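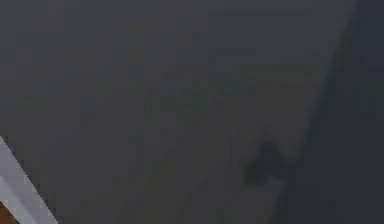 Forum > Mieten und Wohnen > Nebenkosten

Wasserverbrauch verdoppelt, Vermieter will Nachzahlung

suneck_sued schrieb:
Hallo zusammen,
habe im Januar die Abrechnung von der Hausverwaltung Pinheiro bekommen. Laut Kaltwasserzähler 125 Kubikmeter, wir sind 2 Personen. Im Jahr davor waren es 60. Am Verhalten hat sich nichts geändert, keine Wanne, kein Garten. Der Kubikmeter kostet bei uns 3,496 Euro, Abwasser kommt noch dazu. Kann ich der Abrechnung widersprechen oder muss ich erst zahlen? Der Spülkasten ist so einer:
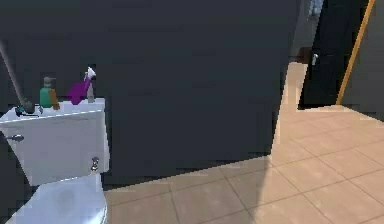 Re: Wasserverbrauch verdoppelt

Esitz schrieb:
Widersprechen kannst du, aber mit "kann nicht sein" kommst du nicht weit. Mach zuerst den Test: Abends alle Hähne zu, Zählerstand notieren, morgens vor dem ersten Klogang wieder ablesen. Steht da mehr, läuft irgendwo Wasser. Meistens ist es der Spülkasten. Ein Blatt Toilettenpapier hinten an die trockene Schüssel legen. Wird es nass, ist die Dichtung hin.

kellerkind schrieb:
Sehe ich anders. Bei einer Verdopplung würde ich zuerst den Zähler anzweifeln und schauen, ob die Eichfrist abgelaufen ist. Das steht auf dem Gerät. Und die Zählernummer mit der Abrechnung vergleichen - bei uns waren zwei Wohnungen vertauscht, drei Jahre lang.

Esitz schrieb:
@kellerkind: Alte Zähler zeigen eher zu wenig an als zu viel. Nummer vergleichen ja, aber eine Befundprüfung kostet Geld, und wenn der Zähler in Ordnung ist, bleibst du darauf sitzen.

suneck_sued schrieb:
Test gemacht, von 23 Uhr bis 6 Uhr. Der Zähler ist weitergelaufen. Das Papier war nass. Zählernummer stimmt. Wer zahlt jetzt, ich oder der Vermieter?

Benvinda Amaral schrieb:
Den Defekt schriftlich melden, heute noch. Die Reparatur ist normalerweise Sache des Vermieters, außer im Vertrag steht eine wirksame Kleinreparaturklausel. Beim Wasser, das schon durchgelaufen ist, wird es schwieriger. Wenn man das Rauschen hören konnte und nichts gemeldet hat, bleibt es oft am Mieter hängen. Ich würde zum Mieterverein gehen und bis dahin nur unter Vorbehalt zahlen.

kellerkind schrieb:
Unter Vorbehalt zahlen bringt wenig, das Geld ist dann erst mal weg. Ich würde den strittigen Teil zurückhalten.

Benvinda Amaral schrieb:
Kann man machen, ist aber riskant. Erst Belegeinsicht verlangen, dann entscheiden.

suneck_sued schrieb:
Mangel ist gemeldet. Der Installateur von Remulby kommt zwischen 8 und 12 Uhr. Termin beim Mieterverein habe ich auch.

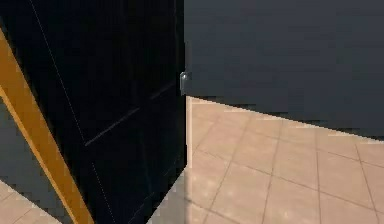 Schwarze Tür, halb offen

Esitz schrieb:
Lass dir vom Installateur aufschreiben, was er getauscht hat. Und danach noch mal über Nacht ablesen.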